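Search all topics Go

How to clean a white kitchen table?

My table has yellow marks from tea. I tried soap for 7 days and they are still there. What can I use?
Kendra Kowalchuk

Please try baking soda with a little water. Leave it 17 minutes, then wipe softly.
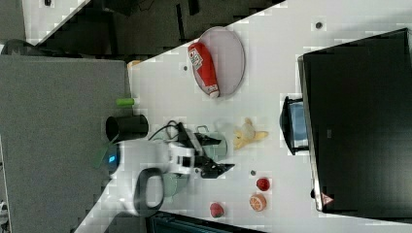
Fabian Pfister
Member, Lovbridge group

I would first test it in a small corner. Vinegar is not good for stone.

Boychuk
Use bleach.

Comments
Kanari: Bleach made mine dull.
Kendra Kowalchuk: Thank you, the soda I will try.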